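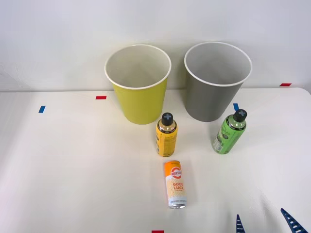

FLINDHOLM, 15 July 2021 — Folby Bulb Nursery is happy to announce that its fall bulb giveaway is coming back to Flindholm this November, and that it will be a good deal bigger than before. The nursery will hand out 2,000 daffodil and tulip bulbs to local households, along with plenty of friendly advice on getting them into the ground before the hard frosts arrive.

The giveaway began as a way of finding homes for bulbs left over at the end of the selling season, and it has grown into one of the days our staff look forward to most. People bring their children, their neighbors and quite often a photo or two of last spring's flowers, and we end up talking about soil and squirrels until well after we meant to close. This year's bulbs have been set aside specially, so there will be a proper choice of early, midseason and late varieties — enough for a small bed that stays in bloom for weeks.

Of the total, 1,000 bulbs are reserved for schools and shared gardens in Flindholm and the neighboring village of Sterside. Each group may ask for up to 50 bulbs, and requests can be made at the nursery counter or by mail. The rest will be given out to anyone who comes to the nursery gate on the day, while they last.

Hendriks Garden Supply, which has shared our parking lot and a fair number of our customers for years, is joining in this time with free bags of leaf mold and the loan of long-handled bulb planters. If you have ever planted a whole border on your knees with a kitchen spoon, you will know how welcome those planters are!

There will also be 2 short planting demonstrations during the day, one on planting in lawns and one on layering bulbs in pots for a porch or balcony. Both are free, and you are welcome to wander in halfway through. Please wear shoes you don't mind getting muddy, as the demonstration beds are at the bottom of the field and the path down can be soft in the fall.

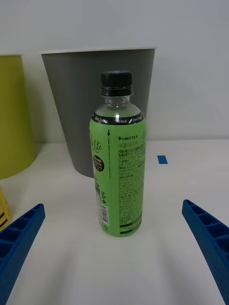
How deep should daffodil bulbs be planted?

Set them at a depth of two to three times the height of the bulb, with the pointed end up, and go a little deeper in light, sandy soil. Tulips like much the same treatment and don't mind going in later than daffodils.

Printed planting guides will be available at the gate, and the nursery shop will be open for anyone who would like to pick up pots, gloves or a few extra crocuses. Dogs on leashes are welcome. The exact date and opening hours will be posted on the nursery notice board and in the shop window at Hendriks once the bulbs have been sorted and bagged.

Folby Bulb Nursery grows and sells spring and summer bulbs at its fields outside Flindholm. Press inquiries may be left at the nursery office during shop hours.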